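Chapter 6
Learning Insertion from Demonstration

In this chapter
6.1 Why insertion is hard
6.2 Collecting demonstrations
6.3 From recorded motion to a policy
6.4 Measuring success
6.5 Exercises

Chapter 5 dealt with picking up an object and putting it down somewhere on a surface. In most of those tasks the final position could be wrong by a finger's width and the trial would still count. Insertion tasks take that freedom away. A plug has to enter its socket, a lid has to meet its thread, and a flat piece has to drop into a hole with nearly the same outline. The arm must bring the part to the right place, turn it to the right angle, and keep it level while it goes in.

The older way to solve such a task is to measure everything. The engineer fixes the board in a clamp, records the position of each hole, and writes a program that moves the arm through a list of points. This works well in a factory and is still the best choice when the parts never move. It works badly when the board may be anywhere on the table, or when the arm is built from low-cost servos whose joints have some play in them. A program that was correct in the morning can miss by several millimeters in the afternoon.

Learning from demonstration takes a different route. A person guides the arm through the task many times while the cameras and joint sensors are recorded. A model is then trained to predict the next joint positions from the current camera images and joint readings. The trained model is called a policy. It has no list of hole positions. What it knows about the board comes from the demonstrations, and this is both its strength and its main weakness.

We will follow one study through the whole chapter. It was carried out at the Tritgate laboratory in Dremunport by Dirk Weidemann and Evangelia Kyriakidis, and it is small enough that every step can be repeated in a teaching lab. The task uses a child's shape board and a low-cost arm. The training set holds 412 demonstrations. Each trained policy was tested in 49 trials, with the board moved by hand between trials.

Shape boards suit this kind of study for several reasons. The pieces are cheap and hard to damage. The outcome is easy to judge, as a piece either lies flush in its recess or it does not. The shapes also differ in difficulty. A circle can be inserted at any angle about the vertical axis, so only its position matters. A square has four correct angles, a rectangle has two, and a semicircle has one. A five-pointed star has five, but its narrow points catch on the edge of the recess if the angle is slightly off. The reader should keep this ordering in mind when we come to the results for each shape in Section 6.4.

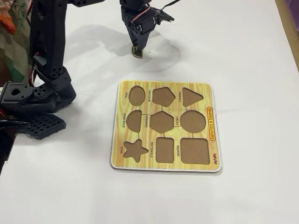
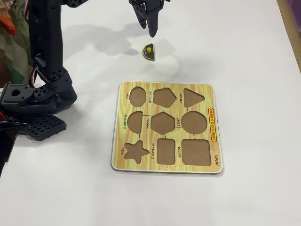

Figures 6.1 and 6.2. The shape board and the black arm on the white table. A semicircle piece lies on the table in Figure 6.2.

Weidemann and Kyriakidis divided each trial into four phases: reach, grasp, align, and release. The division was made after recording, by marking the video, and the policy itself was never told which phase it was in. The marks are used only to find out where a failed trial went wrong. In an early round of testing the align phase accounted for most failures — the piece arrived above the correct recess but was turned too far to drop in. Adding more demonstrations of the same kind helped little. Adding demonstrations in which the operator began with a badly turned piece and corrected it helped a good deal more.

This finding will come up again. A policy trained only on smooth, correct motion has seen very little of what happens after a mistake. Once a small error takes it away from the recorded paths, its next prediction is less reliable, and the error tends to grow. Section 6.3 gives this effect its usual name, compounding error, and presents two methods for reducing it.

Before going on, the reader should be comfortable with joint space and camera calibration (Chapter 2) and with the basics of supervised learning (Chapter 4). No knowledge of force control is needed. The arm in the study has no force sensor, and contact between the piece and the board has to be judged from the images and from the gap between commanded and measured joint positions.

6.1 Why insertion is hard

Consider a square peg and a square hole that is slightly larger. The difference between their widths is called the clearance. If the peg is perfectly aligned in angle, its center may be off by half the clearance in either direction and it will still go in.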